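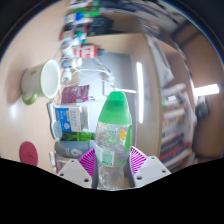
Bottle with green cap, clear label.

Progress report, Clernum Community Orchard
To: Widad Shboul, grants office
From: Rami Zein
August 18, 2022

Dear Widad,

You asked for one page and no poetry, so I'll start with the trees. Of the 225 bare-root saplings your grant paid for, 15 did not leaf out. Léonie Tessier wants to give the apricots until November before she'll call them dead. I have scratched the bark and I disagree, but she has the better record with apricots and I have the shovel.

The hazels along the north fence are doing well. The currants are doing too well and have started on the path. Deer got in through the lower gate in spring and ate the tops off two rows of plums, which Ayman Rizk describes as "free pruning." The gate now has a latch.
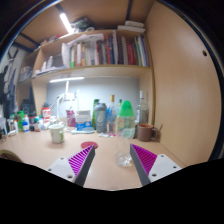 Watering is where we went over. The budget assumed rain, as did we. We spent $1,022 on hose, fittings and a second tank, and moved the money from the signage line — so for now the orchard has plenty of water and no name on it. I'd like your approval for that change after the fact, if such a thing exists.

Mulch arrived from Bakport a month late and was mostly bark, with one very good rake in it. They have not asked for the rake back.

Still to do before winter: trunk guards on the apples, a second round of compost, and replacements for the dead trees, apricots pending. Jonatan Dahlgren has offered around 20 quince seedlings at no cost. I have said yes and will work out where they go later.

Receipts are attached, except for the latch.

Rami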